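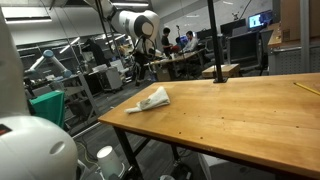
## 3. Planning and ordering a two-arm station

Complete this section before raising a purchase order. Section 4 covers unpacking and fixing. Prices are not given in this guide; ask Nakden for a written quotation, which stays valid for 60 days.

### 3.1 Work out what you need

1. Write down the task in one sentence, for instance "pick up and fold a cloth on a flat top". The quotation desk will ask for it.
2. Choose the table first. A wooden top is easy to drill and cheap to replace, and will collect screw holes as fixtures are moved. Budget for one spare top over the life of the station.
3. Decide how each arm will be mounted. The two arms may be mounted differently, but each mount is a separate order line.
4. List the grippers. One per arm is the minimum. Order 2 spare sets of finger pads with the first delivery.
5. Add clamps and upright poles for anything that must stand above the table. Clamp bases take up working area, so mark them on the plan.
6. Measure the cable run from each gripper back to its controller, following the real path and with the arm at full stretch. Add 30 cm for slack.

> **Note:** Cables are the item most often left off the first order. Extra lengths ordered later are charged as a separate delivery.

### 3.2 Check the room

1. Draw the reach of both arms on the floor plan, then add desks, shelving, carts and walkways.
2. Confirm that desks used by other staff fall outside the reach line.
3. Check the floor rating with the building owner. Carpet is acceptable under the table legs if the table does not rock.
4. Leave one side of the table clear for loading and for access to the controllers.

> **Caution:** Do not treat the area under the table as free storage on the plan. Boxes and containers kept there must stay clear of cables and table legs.

### 3.3 Set the budget

Split the request into three parts:

- **Capital:** arms, grippers, controllers, table, mounts.
- **Fitting:** delivery, electrical work, guarding, first safety check.
- **Running:** pads, cables, replacement tops, yearly service.

Service cover from Ahuja starts on the day of delivery – not the day of first use – so agree the delivery date after the room is ready. Allow 6 weeks for electrical work.

Send the finished plan and parts list to Denise Clegg at Nakden. Orders for delivery before the year end must arrive by the close of November.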